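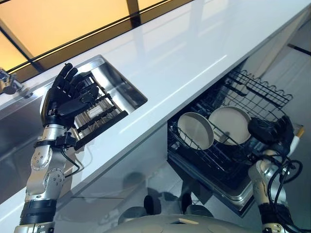 Fig. 1. Slatted rack at the sink, dishwasher open with its own rack pulled out.

Courses > Brerkitz Household Skills > Unit 4 > Handout: sink and dishwasher
Last updated: July

Unit 4 notes. Sink, racks, loading

Bring these to the practical, we start at 2 sharp in the Tinach kitchen. Aprons on the hooks. Read the part on racks first if you missed unit 3.

Order of work
Clear the counter. Then the sink. Then the machine. People always want to start with the machine and end up with dirty plates stacked on top of clean cutlery.
Scrape, don't rinse. Bones, labels, teabags out. Stuck egg gets a quick soak, everything else goes in as is.
Empty the machine completely before loading. Half a clean load plus half a dirty load = a dirty load.

Racks
Loose racks (slatted, grid type) come out of the sink for cleaning. Brush along the slats and then across, both faces. Grease sits in the corners where slats meet the rim, so go in with the small brush. Rinse, tilt, let it drain over the basin and not down the front of the cabinet. Glossy cabinet doors show every drip, wipe straight away with the dry cloth.
Dishwasher rack: pull all the way out before loading. Never load a rack that is halfway in, you can't see the back row and you'll chip something. Run a finger down the tines for bare wire. Coating gone = rust on plates, report it on the Shearer sheet.

Plates on tines
One per gap, all facing the middle. Large at the sides, small in center. Leave a gap next to anything deep.
Spray arm check: spin it by hand before you close up. If it catches on a handle, move the handle.

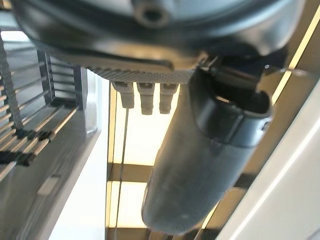 Last term one group said the spin check was a waste of time on a light load, and that they'd rather just listen for the knocking once it started. By then the water is in and you have to stop the cycle. Check stays in. Takes 5 seconds.

Curved and smooth items
Harder than plates. Wet glazed stuff slides, and round shapes roll when the rack moves. Grip low and from both sides, let go only when it's resting on something. Open side down, angled so water doesnt pool in the base. If it rocks, it goes on the top rack between the rows.
No stacking one inside another, even "just for the small ones."
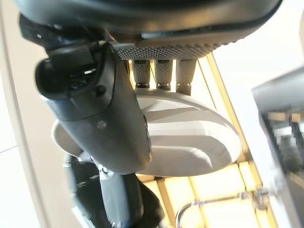

Fig. 2. Smooth, glossy and rounded, white.

Hand wash list
Wood, cast iron, good knives, anything with a glued handle. Anything with a battery or a wire stays off the wet side of the counter altogether.

Finishing
Wipe the sink rim and the base of the faucet, dry the counter front to back. Filter out and rinsed at the end of the day, see the Vullard sheet for how it twists (it's the oposite way to what you expect).
Write your load on the board. Max 8 loads per tub of powder, note when a new tub is opened.

For next time: read unit 5, stains and descaling. Bring rubber gloves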